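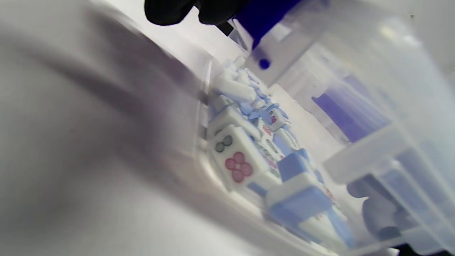
Tests > Grippers > Hand-held
Search articles and makers

For two days Irina Oprea and I compared hand-held grippers in the Latach workshop in Pretville, and I came home with a sore thumb and a changed opinion. We wanted to know which tool gives the cleanest data for teaching an arm. Mahjong tiles are a hard exam for this. They lie in a clear plastic box at every angle, white faces and light blue backs mixed together, and a six of circles that faces you so nicely may have its neighbour leaning on it. The jaw must go in between without pushing the whole pile.

We made 126 picks with each tool. The Rarkix dropped 5 tiles, the older Price dropped 4, so on paper it is almost a draw. In the hand it is not. The Rarkix is lighter, but its trigger is stiff, and after one hour I was closing it too late.

Cledwyn Prothero, who trains the arms at Latach, cares more for the camera. "If the lens is too near, I lose the edges of the tile," he told me. He prefers the Price for this, and will repeat the test in October with a softer spring.

Shares: 542 | Comments: 4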